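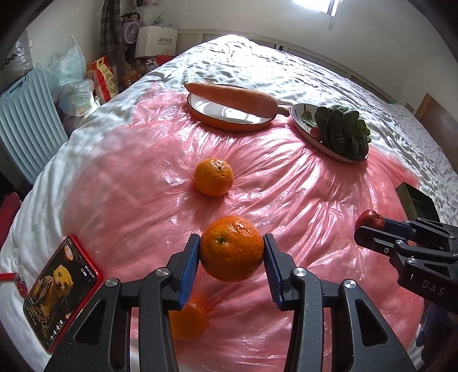

Mandarins, a carrot and greens on the pink sheet, Plasgate room.

Progress report to the Addo fund, 9 July 2018
Prepared by Amerley Ametepe, Atinley

In June we continued the work of sorting fresh food into small portions for the households in Plasgate. We received 1224 kilos from Warell and passed on nearly 800 portions. The leafy vegetables and radishes go on oval plates first, so that we can check them before packing – this takes more time than we planned, but fewer leaves are thrown away.

The number of households is now 58. From the second payment of 2000 pounds we have bought plates and plastic sheets, and the receipts are attached. We still have no proper table for the sorting, and I would like to ask if the remaining money can be used for one.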